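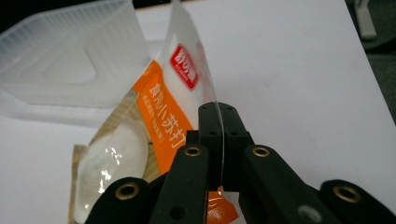

Cumaston Opens Pantry Goods Packing Room for Small Importers

Cumaston, a contract packing company that serves specialty grocers, has opened a new packing room for dry pantry goods. The room went into regular use in April and handles small orders of baking soda, starches, salt, sugar and similar powders that arrive in retail bags and need to be checked, sorted and boxed before they go to stores.

The service is meant for importers whose orders are too small for a large warehouse. Many of them bring in food for Asian grocery stores and have been doing the sorting themselves, often in a back office or a garage. Cumaston will take orders starting at 2 cartons.

"We kept getting the same phone call," said Hemant Goel, general manager of Cumaston. "Someone has a pallet of baking soda and cornstarch, the stores want it in mixed boxes, and they have no place to do the work. We had a room we were using for storage. We cleared it out and set it up for this."

Baking soda was the first product through the new room. Bags labeled 食用小苏打, the Chinese name for food-grade baking soda, are a steady seller for several of the company's customers. The bags are clear plastic in part, so the powder can be seen without opening them. Staff look over each bag for split seams, pinholes and caked product, then check the printed date against the packing list. Bags that fail are set aside and listed on a sheet that goes back to the customer with the order.

Bags are handled by the top edge of the film whenever possible. Squeezing a full bag of powder puts pressure on the seal, and a weak seal that would have lasted on the shelf can open up in the box.

Work is done on white tabletops, which make spilled powder harder to see than a dark surface would. Cumaston tested both and chose white anyway. Yogesh Awasthi, who runs the packing room, said the staff preferred it for reading small print and dates, and the tables are wiped down between products whether or not a spill has been found.

Plastic trays are used to keep products apart during sorting. The trays are translucent and have a raised rim.
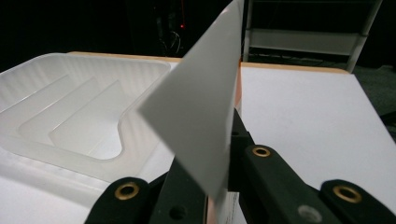 "A tray holds one product and one date at a time," Awasthi said. "When it's empty it goes to the sink, and a clean one comes out. If you start mixing things in the same tray you end up checking everything twice."

The company spent much of the winter trying out the layout with help from Prellik, a shelving and work table supplier. An early plan put the boxing station by the door, and that caused a backup every time a delivery came in. Boxing was moved to the far wall. Incoming cartons now stay near the door until their paperwork is matched, and nothing goes onto a table before that step is done.

During the trial period, staff packed 1,057 bags for 8 customers. Of those bags, 23 were set aside, most of them for seams that had started to separate at a corner. Customers were not charged for the trial work.

One of the trial customers was Ditia, an importer of baking and cooking supplies. Ditia has since moved all of its small-bag sorting to Cumaston and plans to add tapioca starch and rock sugar later in the year. Deliveries from the packing room to stores are made by Van Damme, the same carrier that handles Cumaston's other routes.

Cumaston does not open or refill retail bags in the new room, and it does not relabel products. Customers who need an English ingredient label must have it applied before the goods arrive. Products that need to be kept cold are not accepted, and neither are liquids, pastes or anything in glass.

Orders can be dropped off at the loading door between 7 a.m. and 3 p.m. Each order should come with a packing list showing the product name, the number of bags and the date printed on the bags. Lists in English or Chinese are both fine. Most orders are ready for pickup the next working day, though larger mixed orders may take longer during the holiday season.

Prices are set by the bag, with a separate charge for boxes. Customers may supply their own boxes if they are new and clean. A price sheet and a blank packing list are available from the Cumaston front office.

About Cumaston

Cumaston provides sorting, boxing and short-term storage of dry goods for importers, bakeries and independent grocery stores.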